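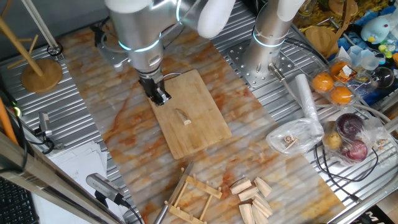

Knife Skills for Home Cooks, Week 2 - Even Slices
Notes by Hayley Haworth

Hi all! Last week we got as far as holding the knife, and most of you still want to put a finger along the top of the blade. Please don't. Pinch the blade where it meets the handle and let the other fingers wrap around.

This week is all about thickness. Thin slices cook fast and thick ones don't, so if your pan has both you'll get mush and crunch in the same bite (I did this for years with potatoes). Cut a flat side first, so the vegetable sits still, then slice.

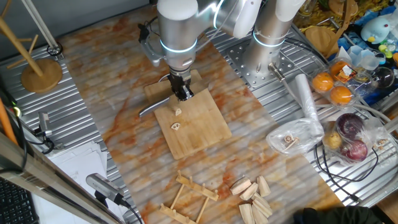 Lotus root slices on the board.

Lotus root is great practice - it's firm and it browns fast once peeled, so have a bowl of water with a splash of vinegar ready before you start. Slices can sit in there for 30 minutes, then pat them dry before frying.

Curl the fingertips of your other hand under and let your knuckles guide the blade. Go slowly! Speed comes by itself, and I'd much sooner see 14 good slices than a whole heap of wobbly ones.

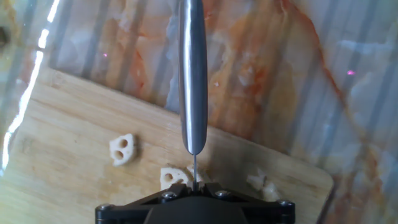

For homework, slice 2 carrots and one onion, and cook them in separate pans so you can taste what the thickness does. Bring your own apron next time, and a container if you want to take the soup home.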